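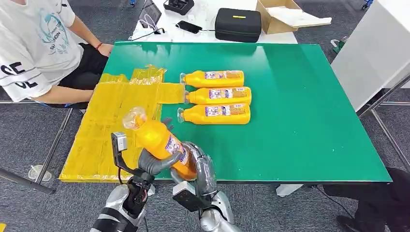

Rekidora Bottle Table

README and data card
Maintained by Harish Nambiar and Ngân Tạ
Last revised April 16, 2022

Welcome, and thank you for opening the README before the folders. Rekidora is a collection of short recordings of everyday bottle handling at a table: picking bottles up, tilting them, turning them, laying them down and lining them up again. We wanted a set in which the objects stay dull and familiar and the handling gets all the attention, and a plastic drink bottle is about as familiar as an object can be. The project began in January with one table and a bag of groceries, and it has grown a good deal since then, mostly in the direction of more bottles.

What is in the collection

There are 2294 recordings in this release. Of these, 1181 belong to the part we call Skateo, where bottles lie on their sides and are picked up from that position. The remaining recordings belong to Kandasamy, where at least one bottle starts out standing. The names come from the labels on the two shelves where we kept the supplies, and by the time we thought of better ones they were in all the file paths, so they have stayed.

Most recordings are short. A typical one covers a single bottle from the first touch to the moment it is let go, and a few run on longer where a bottle rolled and had to be chased a little. We kept those. Rolling is a large part of what a bottle does when you lay it down, and a collection without any of it would give a rather flattering picture of the job.

The table

The tabletop is bright green, and we have used the same one from the start. Harish would have liked gray, Ngân held out for green, and in the end green was what the store had on the day we went with the van. It does set off the orange bottles very nicely. It is wiped down before each session, and small marks may still show up in places, especially in the later Skateo folders, where we were working long afternoons and got a bit behind on the wiping.

On part of the table you will often find the pad. It is a piece of flattened cardboard wrapped all over in shiny yellow packing tape, and it was made by hand, so the corners are uneven and the tape has wrinkles in it. It also reflects the ceiling lights in streaks that change as you move along the table. If your work depends on brightness or on finding edges, please look at several recordings with the pad before settling on any thresholds. The pad moves between sessions and sometimes hangs over the front edge of the table. We do not record its position, and we are sorry about that – it seemed unimportant at the time, and two people have already written to ask for it.

The bottles

The main bottles are orange plastic with clear caps, and they carry a white-and-purple label with small print and little product images on it. We chose them for the color first of all, and then for the cap, which makes it easy to say which way a bottle is pointing. In our notes, "cap left" and "cap right" are always given from the working side of the table. A bottle lying with its label up is marked "label up," and everything else is marked "label other," including the cases where you can see half of it.

Bottles are used again and again until the label starts to peel or the plastic gets a dent that does not pop back out. After that they go into a box under the table and come out only for the "worn" recordings, which have their own folder. A small supply from Amgate, a grocery wholesaler near us, kept us going through the spring, and we are grateful to them for letting us buy by the case and return what we did not open.

Layouts

The layout we come back to most often is the column: bottles lying on their sides, parallel, one behind another, with all the caps pointing the same way. It sounds very tidy, and it is meant to be, but the bottles are placed by eye and one is usually a little farther over than its neighbor. We do not straighten them. A person setting bottles on a table at home would not straighten them either, or at least neither of us would.

The other layouts are the row, the pair and the scatter. The scatter is just what you would expect. In the Kandasamy part there is also a layout called "mixed," where some bottles stand and some lie down, and it is the one we would suggest for anybody who finds the column too easy.

Notes and labels

Each recording comes with a short plain-text note giving the layout, the starting position of the bottle, the direction of the cap, and one line about how the handling went. The lines were typed by whoever was sitting at the table, and they are not all in the same style. Ngân writes full sentences. Harish writes things like "ok, slid a bit." We did a spelling pass over 800 of the notes and then ran out of time, so the rest are as they were typed.

Known gaps

People sitting beside the table appear in part of the collection. Everyone who took part agreed to that in writing. Please do not try to work out who they are, and do not publish crops made for that purpose.

There is very little variety in bottle size, and no glass at all. Every session took place indoors. Folder 2472 is missing its note file, and we have not been able to find it on either laptop.

Use and contact

You are welcome to use the collection for research and teaching. Please mention Rekidora by name when you do, and if you spot a wrong cap direction or a layout filed in the wrong place, write to either of us with the folder number and we will put it right in the next release. Requests for other bottles are welcome too, although Ngân would like it known that the shelf is nearly full.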